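打包间输送带月度安全巡检表(附巡检意见)

适用区域:Clarnura 楼一层打包间,输送带及两侧收料区
巡检周期:每月一次,本次为十月
巡检人:Aurelia Eder
陪同:Ambros Stöckli(早班)
复核:Mechthild Bachmann
开始时间:上午七点四十,早班开机之前

写在前面的几句话

各位同事好,又到填表的日子了。上个月的表交上来以后,有好几位跟我说,光打勾看不出什么名堂,想知道巡检的人当时到底在想什么,为什么这一项给过、那一项要整改。所以这次我把意见写得长一些(可能有点太长了,请大家多包涵),每一项后面都跟一段话,忙的时候只看结论也行,喝咖啡的时候再慢慢看后面的啰嗦话。

结论分三种:“合格”就是照旧用;“留意”是能用,但下个月我还要回来看;“整改”是请负责人在下次巡检前处理好,处理完在表尾签个名字。

第一部分 输送带本体

1.1 带面有无破损、起毛、翘边
结论:合格
意见:带面我从头到尾用手电照了一遍,又请 Ambros 在停机断电、挂好牌子之后用手把带子慢慢推了一圈,接头那里我特别多看了两眼。春天换带的时候接头有点硬,过滚筒时会“嗒”一声,现在已经听不到了,大家可以放心。清洁请继续用拧干的抹布,不要拿溶剂擦,溶剂伤带面,味道也呛人。

1.2 带子有无跑偏
结论:留意
意见:空转十分钟,带子往墙的那一边稍微靠了一点,还没有碰到边,但比九月份靠得近。张紧螺丝我没有动,这个活儿请等 Urs Steiner 回来做,他手上有 Trornley 的调试说明书,一次拧多少都写得清清楚楚。千万不要因为看着不顺眼就自己拿扳手去拧,去年我们吃过这个亏,越拧越偏,最后停了整整一个下午。

1.3 边框、型材和螺栓
结论:合格
意见:螺栓逐个摸过,没有松的。型材的槽里积了不少纸屑和胶带头,已经用小刷子刷出来了。说实在的,每次刷出来的东西都比我想的多,下回谁换班前有两分钟空闲,顺手刷一刷,我会非常感激!

1.4 支腿与地面固定
结论:合格
意见:支腿的脚垫都踩实了,推一推不晃。拖地的同事请注意,拖把桶不要靠着支腿放,撞多了脚垫会慢慢移位。

1.5 急停按钮与拉绳
结论:合格
意见:按钮和拉绳都各试了一次,停得干脆,复位也正常。按钮旁边的黄色贴纸卷边了,我带了新的,当场换掉了。新来的同事请在上岗第一天就亲手按一次急停,由带班的人陪着,心里有数比看十遍说明书都管用。

第二部分 端部与夹伤风险

2.1 滚筒端部护罩
结论:合格
意见:护罩卡扣完好,缝隙用塞尺量过,在允许范围之内。拆护罩做清洁必须断电,钥匙随身带走,不要挂在开关上,也不要交给旁边的人“帮忙拿一下”。

2.2 袖口、首饰、长发
结论:留意
意见:这一项我说得自己都不好意思了,可是还得说。天气一凉,大家都爱在工作服里面套宽松的毛衣,袖口露出来一截,在带子旁边一伸手就让人捏把汗。袖口请收进工作服里,围巾放柜子里,戒指和手链也摘下来。柜子不够用的跟我讲,Burgi Schwaiger 那里还有空的。

2.3 线缆
结论:合格
意见:巡检时把输送带自带的电源线和传感器线都理了一遍,护套没有开裂,接头没有发烫的痕迹。凡是在带子附近用到的线,都要留够活动的余量,又不能长到能碰着带面,这个分寸请大家自己拿捏好,拿不准就喊我。

第三部分 收料箱
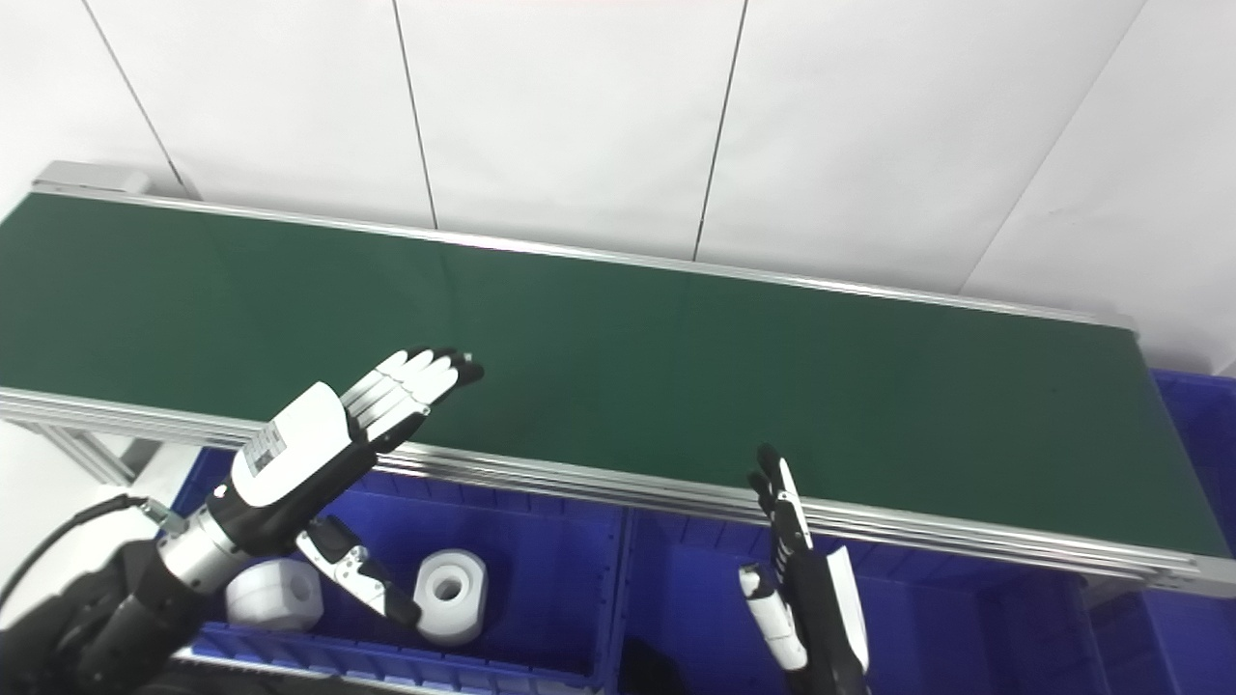 收料箱这一块是我今年花心思最多的地方,因为大家弯腰、伸手、搬东西全在这里,腰酸背痛也多半从这里来。先说位置:箱子并排靠着输送带放,取放都顺手,这个摆法我很赞成,请继续保持。像右边那只蓝箱子,远侧的箱沿是塞在带子端头下面的,这样摆省地方,只是往外抽的时候要先往自己这边平着拉,等箱沿完全离开了带子再抬,不然手背很容易磕在铝型材上。左边箱子里放着两件白色的圆柱形塑料件,其中一件是中间带圆孔的环形件,这类零件拿的时候请捏外壁,不要图快把手指伸进孔里去勾,指头卡住了可不是闹着玩的。

3.1 箱体有无裂纹、毛刺
结论:整改
意见:在用的箱子里没有发现裂的,备用架上有一只 Morelli 的旧箱子,底角裂了一道口子,我已经贴了红条,请不要再拿来装东西。摸箱沿的时候请戴手套,塑料毛刺扎进手里又细又难挑,我自己就挑过半个晚上。负责人:Burgi Schwaiger。

3.2 装载高度
结论:合格
意见:零件不高过箱沿,这条大家都做得很好。堆得冒尖的箱子一搬就掉,掉到带子底下又有人要趴下去捡,趴下去捡就要停机,停机又耽误后面的单子,一环扣一环的。

3.3 混装与分类
结论:留意
意见:不同形状的白色件远看都差不多,放进同一只箱子以后,后面分拣的同事要一件一件翻。能分箱就分箱,实在分不开的,请夹一张纸条写明有哪几种。Mechthild 说她愿意印一批现成的卡片,印好了放在打包台的抽屉里,第一批印 200 张,用完再印。

3.4 箱子搬运
结论:合格
意见:空箱一个人搬没有问题,装满的箱子请用小推车,或者两个人抬。膝盖弯下去,背挺直,别逞强。Ambros 年轻力气大,也请不要一次摞两只满箱走过通道,看得我心惊肉跳。

第四部分 墙面、地面与通道

4.1 墙板
结论:合格
意见:输送带后面的白色墙板擦得很干净,板缝里也没有积灰,谢谢夜班的同事!墙板上请不要贴胶带或者临时通知,撕下来会留印子,通知一律贴到门口的板子上去。

4.2 地面
结论:留意
意见:零件滚到地上的情况还是有。圆的东西踩上去最容易滑倒,看见了就请停一停捡起来,手头实在腾不开,也先用脚边的扫帚拨到墙根。清洁记录上九月份漏签了两个晚上,我问过了,地是拖了的,只是忘了写名字,这次请补上。

4.3 通道宽度
结论:合格
意见:地上画的线是 75 厘米的净宽,线里面不放箱子、不放纸板、不放自己的水杯。我量了三处,都够。周转忙的时候容易往外挤,请带班的人多看一眼。

4.4 照明
结论:合格
意见:规定带面上方不低于 413 勒克斯,仪器读数过关。靠门那盏灯启动时会闪两下,已经报修,单号写在值班本上,还没轮到我们,我会接着催的。

第五部分 停机与交接

5.1 停机挂牌
结论:合格
意见:挂牌上有名字、有时间,字迹也看得清。牌子只能由挂的人自己摘,哪怕他去吃饭了,也请等他回来。

5.2 运行小时记录
结论:留意
意见:计时器快到 1,000 小时了,按 Plurnley 的保养合同,到点要换一次润滑脂。我已经写信约时间,回信来了就贴出来。那半天打包间要停用,单子多的组请提前商量好怎么错开。

5.3 急救箱
结论:整改
意见:创可贴只剩大号的了,剪刀也不在里面。剪刀拿去拆纸箱的那位,我不追究,请悄悄放回来就好。负责人:Ambros Stöckli。

整改与留意事项汇总

备用架裂箱报废,补一只新的(Burgi Schwaiger)
急救箱补小号创可贴,找回剪刀(Ambros Stöckli)
带子跑偏,复调张紧(Urs Steiner)
零件分类卡片印好放进抽屉(Mechthild Bachmann)
保养停机时间确认后张贴(Aurelia Eder)
袖口与首饰,各班班前会提醒一次(各带班人)
清洁记录补签九月份漏掉的两晚(夜班)

复核意见(Mechthild Bachmann)

已看过全表,同意以上结论。2.2 项我建议下个月如果还是老样子,就改为整改。3.3 项的卡片我这边做两种颜色,一种写形状,一种写批次,大家用着不顺手就告诉我,再改也不麻烦。另外 1.2 项在复调之前,请早班每天开机后看一眼带子的位置,记在值班本上,写一行就够了。

Aurelia 补充:值班本在打包台右手边的架子上,笔用绳子拴着,请不要解下来。

整改完成签名:
负责人:____________ 月份:________
复核人:____________ 月份:________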